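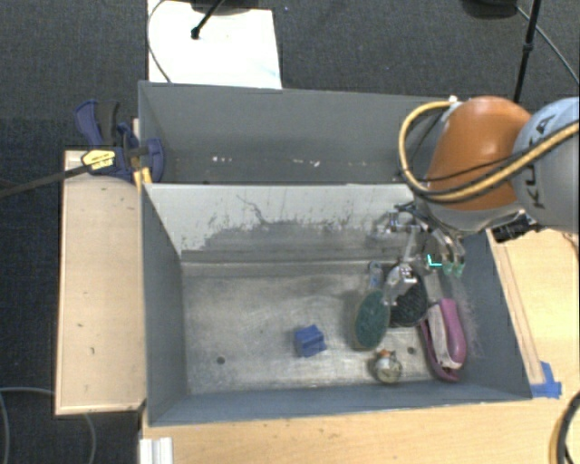 Figure 2. Bin-picking cell during the study: KUKA arm with multi-fingered gripper over the grey metal bin. The bar clamp holds the left rim.

2026-07-28
Anselmo Teixeira

3.2 Set-up and upkeep of the cell

The cell consists of one KUKA arm, one multi-fingered gripper and one metal bin which rests on a wooden tabletop (Figure 2). All trials reported in this paper were made with the same arm and the same bin. The control program, which we call Trarkari, runs on a separate computer and was not changed after the first week of June.

The bin is not bolted to the table. In the first version of the cell it was held only by its own weight, and when a finger pushed against a side wall the whole bin moved by a few millimetres. Such a movement is small, but the grasp planner takes the walls as fixed, so the error stayed in the model until the next calibration. We therefore put a bar clamp on the left rim, a wooden board along the left side and a narrow wooden strip along the outside of the right wall. Blue tape at the lower right corner marks the place to which the bin must return after cleaning. The clamp is tightened by hand and is checked at the start of each session.

A divider separates the bin lengthwise into two sections. Objects are picked from one section and released into the other, and when the first is empty the direction is changed. At the stage shown in Figure 2 the objects are in the front section, and most of them are near the right wall. This is the more difficult situation for the gripper, for the fingers must go down between the object and the metal. The lower part of the divider shows clear wear. We did not repaint it, as a new surface would have changed the reflections seen by the depth camera in the middle of the study.

The cables demanded more attention than we had planned. The thick cable must have enough free length for the full turn of the wrist, and for this reason it makes a large loop beside the orange joint cover. With a shorter loop, which we used during the first 1,541 grasp attempts, the cable became tight when the hand turned towards the rear section, and the force readings showed a constant offset. After that we lengthened the loop, and the remaining 2,653 attempts were made in this second arrangement. The two groups are treated separately in Section 5.

Fingertips are the parts that wear fastest. The pale green tips, supplied by Saltia, lose grip slowly, and the loss is difficult to notice from one day to the next. We used a simple test: the hand closes on a smooth reference block from Liklow, lifts it and holds it for 10 seconds. If the block slips in two tests one after the other, both neighbouring tips are replaced together. Replacing only one of them gave an uneven contact and was given up early.

After each change of fingertips the position of the hand is calibrated again with the method of Dantas, with the bin left in its place. The floor of the bin is wiped with a dry cloth only. We tried a cleaning liquid one time, but it left a thin film on the metal and small objects slid away from the fingers more easily. The scuffs and stains which remain on the floor were accepted as part of the working conditions, and the background model was recorded again with them included.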